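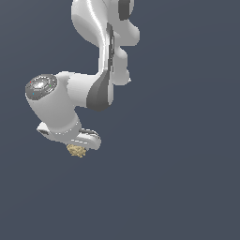 Cultby Studio Unveils a New Hand-Drawn Mark, and the Letters That Go With It

CULTBY, July 25, 2020 – Flosel, the small jewelry and paper goods workshop run by Leonie Vogler, is delighted to share its new maker's mark with customers, stockists and all the kind people who have been asking since April what on earth was going on with the labels. (Thank you for your patience, every one of you!)

The new mark is a single looping line that begins as an F and wanders off into a seed head. It was drawn with a dip pen at Leonie's kitchen table and replaces the typed name that has been on Flosel boxes for the past 11 years. It will be stamped into the back of every silver piece, printed on the card and tissue, and painted on the shop door as soon as we get a dry week.

"I must have filled two whole sketchbooks with flowers before I admitted that I liked the very first one best," said Leonie Vogler, founder of Flosel. "It's a little bit lopsided, and so is my handwriting, so I feel we suit each other. My mother says it looks like a dandelion in a hurry, and I've decided to take that as a compliment."

The steel stamps were cut by Dirk Engelhardt of Brirero, the engraving shop on the other side of the canal, who very patiently made the smallest one three times over until the tip of the seed head came out clean on a ring band. "Thin lines are a headache at that size," said Engelhardt. "We ended up making the stem a touch heavier, and Leonie came over and tried it on scrap silver until she was happy."

To mark the occasion, Flosel is bringing out a run of 430 letterpress cards printed from the original drawing on soft cotton paper, in moss green and a warm brick red. Each one comes with a matching envelope and a short note about how the drawing came to be. Pacheco, the stationery store on Mill Street, will have them in the window, and they can also be ordered directly from the workshop by mail.

Anyone who owns an older Flosel piece is welcome to bring or send it in to have the new mark added beside the old one. There is no charge for this – only please allow a couple of weeks, as Leonie does all the stamping herself and still has orders to finish. Hollow pieces and very fine chains can't be stamped, I'm afraid, but she is happy to take a look and give them a polish while they are in.

Remaining boxes with the old lettering will be used up first, so please don't be surprised if your next parcel has a bit of both.

Press contact: Leonie Vogler, Flosel, Cultby. Drawings and product photographs are available on request.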